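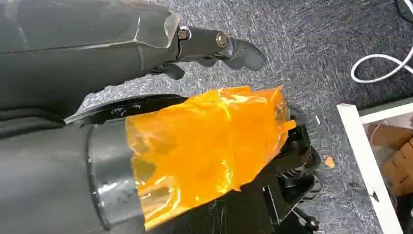 상가 건물을 비우지 않고도 증축 공사를 할 수 있습니까?
공사 구간을 나누고 소음이 큰 작업을 영업시간 밖으로 옮기면 대부분의 점포가 문을 연 채로 진행할 수 있습니다. 토번읍 종합건설사 토보룸(Tovorum)이 8월 착공하는 프루턴 상가 증축 공사도 이 방식을 따릅니다.

보도자료
토보룸, 프루턴 상가 증축·개보수 공사 8월 착공
설계부터 준공 후 관리까지 일괄 수행

종합건설사 토보룸은 프리스데일(Prisdale) 지구에 있는 프루턴(Prutton) 상가의 증축 및 개보수 공사를 수주해 8월에 착공한다고 밝혔다. 발주처는 건물 소유주인 몰도반(Moldovan) 자산관리다. 공사가 끝나면 건물 연면적은 2753제곱미터가 된다.

공사는 두 단계로 나뉜다. 1단계에서는 건물 뒤편 하역장 부지에 3층 규모의 증축동을 세운다. 2단계에서는 기존 건물의 외벽 단열재와 창호를 교체하고 옥상 방수층을 새로 시공한다. 기존 계단실은 그대로 두고 증축동 쪽에 승강기와 피난계단을 추가한다. 지하 기계실의 급수 배관도 이번에 함께 바꾼다.

철거와 천공 작업은 오전 9시 이전에 마치는 것을 원칙으로 한다. 외벽 공사 구간의 점포에는 임시 출입구와 안내 간판을 설치한다. 점포별로 출입이 제한되는 시간은 하루 최대 90분이며, 일정은 전주 수요일에 각 점포로 통지한다. 하역 차량은 공사 기간 동안 북측 도로의 임시 하역 구역을 이용하게 된다.

토보룸의 하제르 카라카야 설계팀장은 "증축동 바닥 높이를 기존 건물과 맞추는 것이 설계에서 가장 오래 걸린 부분"이라며 "기존 도면과 실측값이 달라 각 층을 다시 측량했고, 연결 통로에 경사로를 두지 않는 안으로 확정했다"고 말했다.

현장 책임은 베르카이 게제르 소장이 맡는다. 게제르 소장은 프리스데일 지구에서 학원 건물과 창고 개보수 현장을 맡은 바 있다. 그는 "하역장을 먼저 비워야 기초 공사를 시작할 수 있어 임차인들과 이전 순서부터 협의했다"며 "장마가 길어지면 옥상 방수 일정은 조정될 수 있다"고 설명했다.

몰도반 자산관리의 네르민 위크셀 시설부장은 "겨울철 외벽 쪽 점포의 난방 문제로 민원이 계속 있었다"며 "창호와 단열을 한 번에 손보기로 하면서 증축도 같이 추진하게 됐다"고 밝혔다. 증축동 1층과 2층은 점포로, 3층은 사무실로 임대한다. 임대 조건은 골조 공사가 끝난 뒤 따로 공고한다.

토보룸은 준공 후 2년 동안 방수, 창호, 승강기 주변 마감에 대한 정기 점검을 맡는다. 점검 결과는 소유주에게 서면으로 제출하며, 하자가 확인된 부분은 토보룸이 직접 보수한다.

인근 주민과 임차인을 위한 공사 설명회는 착공 전 수요일 오후 7시 프루턴 상가 2층 회의실에서 열린다. 사전 신청 없이 참석할 수 있다. 공정표와 차량 우회 안내도는 설명회에서 배포하고 상가 정문 게시판에도 붙인다.

토보룸 소개
토보룸은 상가, 사무실, 소규모 공장의 설계와 시공, 유지관리를 수행하는 종합건설사다. 대표이사는 이이트 사라치이며, 설계팀과 시공팀, 관리팀을 두고 있다.

언론 문의: 토보룸 홍보 담당 셀림 우이살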